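周转箱整理记录

Weson 仓库图集 · 11月

这一页收的是分拣间换箱期间的记录。分拣间在仓库一层最里面,面积129平方米,原先用的是几批不同年份的箱子,颜色和尺寸都不统一,叠放时经常卡住。今年把常用的一批换成了黄色塑料箱,旧箱子退到二层存放包装材料。换箱一共用了9天,白天照常出货,搬动都放在傍晚以后。

登记在册的箱子有862只,包括分拣间、收货口和维修间三处。编号沿用 Ormsby 系统里的老号,没有重排,所以新箱上的号码不连续,查找时以系统里的位置为准。编号贴在短边外侧,右上角,离箱口一掌宽。贴之前先用湿布擦一遍,等干透再贴,否则两三周就会翘角。

箱子的颜色

选黄色主要是为了找东西方便。分拣间常见的小件多是深色的,插头、线束、垫圈、卡扣,放在灰箱子里不容易看清,盘点时漏件多半出在箱角。黄色底上看深色小件要清楚得多。缺点是表面光滑,灯下反光比较厉害,靠近灯管的两排货架后来把灯往外挪了一点。
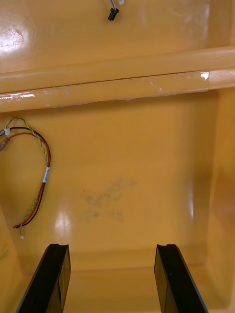

反光之外,另一个要留意的是胶带和保护膜。胶带贴久了会发脆,揭的时候容易断成几截,剩下的半条留在箱壁上,时间长了粘灰。现在的做法是先用温水敷一会儿,再从一头慢慢揭,不用刀片。刀片会在光面上留下划痕,以后更难擦。残胶用布蘸少量酒精处理,擦完再过一遍清水。

带线的小件

带插头的线单独放,不和散件混装。短线理顺后平放在箱底,长线绕成圈,用布条扎住,不用橡皮筋。插头一端朝上,线上的小标签留在外面,取的时候不必把整圈线翻出来。线头搭在箱沿外面的要收回去,叠箱时压到容易断。

维修间退回来的线另用一只箱子,箱外挂 Gurus 的检测单,没有检测单的不入架。检测单填两联,一联随箱,一联交收货口。以前有人把退回件直接倒进新件箱里,后来花了一下午才分开。

箱内台阶

有些箱子内壁带一道台阶,可以搁隔板。隔板是后来配的,尺寸按箱内宽度裁,四角磨圆。上层放当天要用的,下层放备件。隔板不固定,取下层时整块提起来。台阶处容易积灰和碎屑,清洁时用软毛刷先扫一遍,再擦底面,顺序反过来就要擦两次。

清洗

清洗安排在月底,每次抽一排货架,轮流来。箱子倒空后先抖掉碎屑,再用中性清洁剂擦内壁,最后倒扣在架子上晾干。钢丝球和去污粉都不用。外壁一般只擦贴编号的那一面,其余三面脏得不明显就不动。

存放与叠放

空箱最多叠六层,装货的叠三层。叠放时编号一律朝过道。靠墙一侧留出一拳的空隙,墙面返潮的时候最底层容易沾水。二层那批旧箱子没有这个问题,但楼梯窄,一次只能搬两只。

小件装箱不要超过内壁台阶的高度,再多就另开一箱。满箱单只重量以一个人能平稳端起为准,金属件尤其要注意,垫圈装到半箱就已经很沉。

后续

收货口还有一部分旧箱没有换,等 Zunda 的下一批货到了再安排,这一批的采购预算是2000元,含隔板。标签纸改用哑面的,现有的亮面标签用完为止。换下来的箱子如果没有裂口,仍放回二层,有裂口的放在后门左手边,每月统一清走。

分拣间的货架平面图贴在门后,位置有变动时请在图上用铅笔改,月底统一更新到 Ormsby。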